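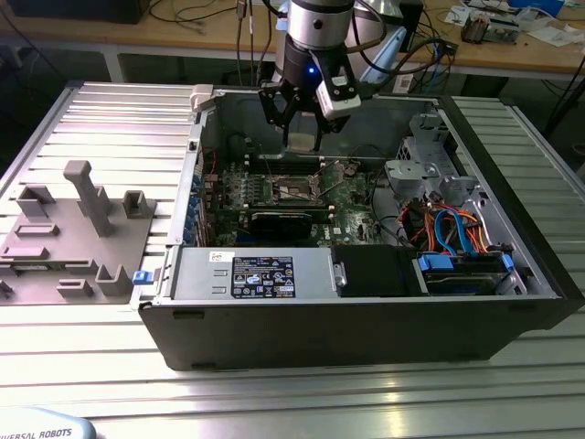

Forum Plisau > Hardware > Gehäuse, Mainboards, Netzteile

Thema: Alter Tower ohne CPU und RAM – Board behalten oder nur das Gehäuse?

lötkolben_west
Montag, 15. Juni 2026

Hallo zusammen,

ich habe einen schwarzen Tower übernommen und die Seitenwand abgenommen. Board, Netzteil und eine Erweiterungskarte mit Kühler sind drin, CPU und Speicher fehlen. Die Kabel zu den Laufwerken liegen auch noch im Gehäuse.

Der Rechner soll als Dateiablage in den Keller, mehr als Dateien sichern muss er nicht. Jetzt überlege ich, ob ich das Board wieder bestücke oder alles ausräume und etwas Neues einbaue. Mein Budget liegt bei 200 Euro, Platten habe ich schon.

Zwei Fragen:
Worauf muss ich bei einem Sockel achten, der länger ohne CPU war?
Taugen die blauen Klammern am Laufwerksschacht und an den Slots etwas oder brechen die irgendwann?

Gruß

kabelsalat77

Ausräumen. Bei so einem Gehäuse sind oft der Frontanschluss und manchmal auch die Blende herstellerspezifisch, das nervt beim Umbau zwar, ist aber lösbar. Ein altes Board mit gebrauchter CPU und gebrauchtem RAM zu bestücken lohnt sich dagegen selten. Du steckst Geld in eine Plattform, die im Leerlauf mehr zieht als ein kleines aktuelles System.

Brista

Sehe ich anders. Gebrauchte CPU für 13 Euro, zwei Riegel für 40, fertig. Für eine Dateiablage reicht das. Bei 200 Euro Budget bleibt dann noch Geld für ein ordentliches Netzteil, und da würde ich es auch hinstecken. Das alte Netzteil würde ich in einem Gerät, das durchläuft, nicht weiter benutzen.

Zu den Klammern: Habe zwei Gehäuse mit werkzeuglosen Slots, da ist in all den Jahren nichts gebrochen. Nicht bei Kälte dran reißen, sonst ist das unkritisch.

kabelsalat77

Und was kostet der Strom? Im Dauerbetrieb ist die billige CPU nach einem Jahr nicht mehr billig.

Brista

Wer sagt denn Dauerbetrieb? Er schreibt "Dateien sichern". Einmal die Woche einschalten, kopieren, ausschalten. Da spielt der Verbrauch keine Rolle.

Mugo

Bevor ihr weiterrechnet: Welcher Sockel ist es überhaupt, und wie sehen die Kontakte aus? Wenn da Pins verbogen sind, erledigt sich die Diskussion.

lötkolben_west

Typenbezeichnung reiche ich nach. 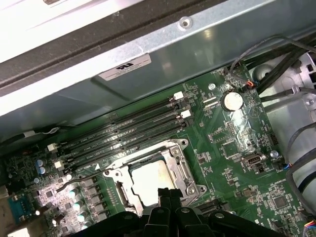 Board mit Sockelabdeckung, leeren Speicherbänken und Knopfzelle

Mugo

Gut, auf dem Sockel sitzt eine Abdeckung. Die bleibt drauf, bis die CPU danebenliegt. Dann Hebel lösen, Rahmen hochklappen, Abdeckung weg und mit einer Taschenlampe flach von der Seite über die Kontakte leuchten. Die Reihen müssen gleichmäßig glänzen. Fällt eine Stelle aus dem Muster, ist dort etwas krumm.

Der Pfeil auf der Platine neben dem Sockel könnte die Markierung für die Ecke der CPU sein, aber verlass dich auf die Kerben und auf das Dreieck an der CPU selbst.

Die Knopfzelle würde ich gleich tauschen. Kostet fast nichts, und du ersparst dir die falsche Uhrzeit bei jedem Start.

rentner_am_rechner

Vier Speicherbänke sind doch schön. Ich würde erst mal mit einem einzigen Riegel starten. Welche Bank die erste ist, steht im Handbuch oder aufgedruckt auf dem Board. Bei mir war es die zweite von der CPU aus gezählt, und ich habe einen Abend lang den Fehler woanders gesucht.

kabelsalat77

Ich bleibe dabei, dass ich das nicht machen würde. Wenn doch: Karte für den ersten Test ausbauen, falls das Board einen eigenen Bildausgang hat. Weniger Teile, weniger Fehlerquellen.

Brista

Beim Ausbau der Karte kann ich zustimmen :)

Netzteile gibt es übrigens gerade bei Prikeo im Abverkauf. Vorher aber Maße und Stecker vergleichen. Bei Fertigrechnern passt nicht immer ein normales ATX-Modell.

lötkolben_west

Danke euch. Ich nehme jetzt den günstigen Weg: gebrauchte CPU, ein Riegel zum Testen, neue Knopfzelle. Läuft das Board nicht, fliegt es raus und ich mache es wie von kabelsalat77 vorgeschlagen. Dauerbetrieb ist nicht geplant, einmal pro Woche trifft es ganz gut.

Noch eine Frage zu den Kabeln: Die roten, orangen und blauen zu den Laufwerken, kann ich die weiterverwenden oder besser neu?

Mugo

Datenkabel kannst du weiterverwenden, wenn die Stecker fest sitzen. Bei Lesefehlern zuerst das Kabel tauschen, dann erst die Platte verdächtigen.

rentner_am_rechner

Und schreib bitte die Boardbezeichnung noch rein, bevor du die CPU bestellst. Gleicher Sockel heißt noch lange nicht, dass das BIOS sie kennt.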